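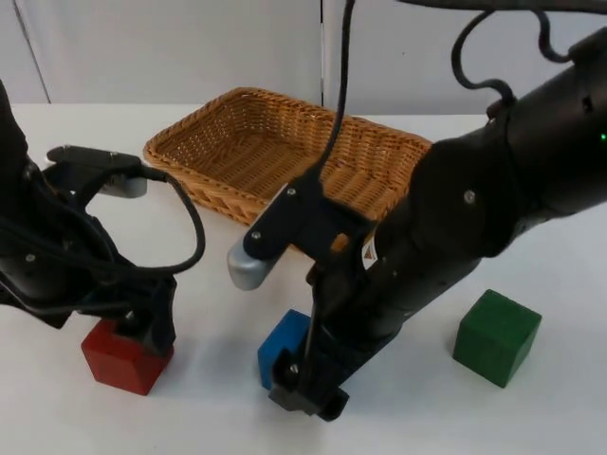 Fig. 1. Two-arm cube task: left gripper on red, right gripper beside blue, green still free, basket empty.

Handout 6 — task allocation and shared space
Version of July 4, 2024

Read before the lab. Short one today, the code is in the Zisamero repo, folder alloc.

1. Setup
Goal state: all cubes in basket. Two arms, one planner, one world model. Each arm has its own controller loop, the planner only sends waypoints and gripper commands. Don't put planning code in the control loop!! We had this last year, loop dropped below rate and the watchdog killed it every time.

2. Who takes what
Greedy version: each arm takes the nearest cube by joint-space cost, not straight-line distance. Red goes left, blue goes right, easy. Green is the interesting one. Assign now or wait?
— assign now: right arm gets it, queue length 2, left arm idles at the end
— wait: whoever is free first bids for it, but then left may have to reach across
Try both. Log total time and idle time per arm. Fixed seed, 200 runs in sim.

3. The basket is a resource
Both arms want the same volume over the basket. Simplest fix is a lock: ask, enter, drop, leave, release. Release AFTER the retreat waypoint, not after the gripper opens. Most common bug in the submissions.
Lock timeout 900 ms in the starter code. Change it if you like but say so in the report.

4. Collision checking
Arms are capsules, table is a plane, basket is a box (open top, so five thin boxes realy). Cables are not modeled at all. Keep the margin parameter above zero for this reason.
Planner cap is 3000 samples per query. If it fails, back off and replan with the other arm parked, don't just raise the cap.

5. Perception
Color threshold in HSV, then fit a cube pose. Dark green is the fussy one, check your V lower bound. An arm can hide part of a cube, so keep the last good pose and mark it stale. A stale pose is fine for the other arm's collision check, not fine for grasping.

To hand in
Both logs, one plot, half a page on wich policy you would keep and when it breaks. Upload through Traretti. Resits in August, same task.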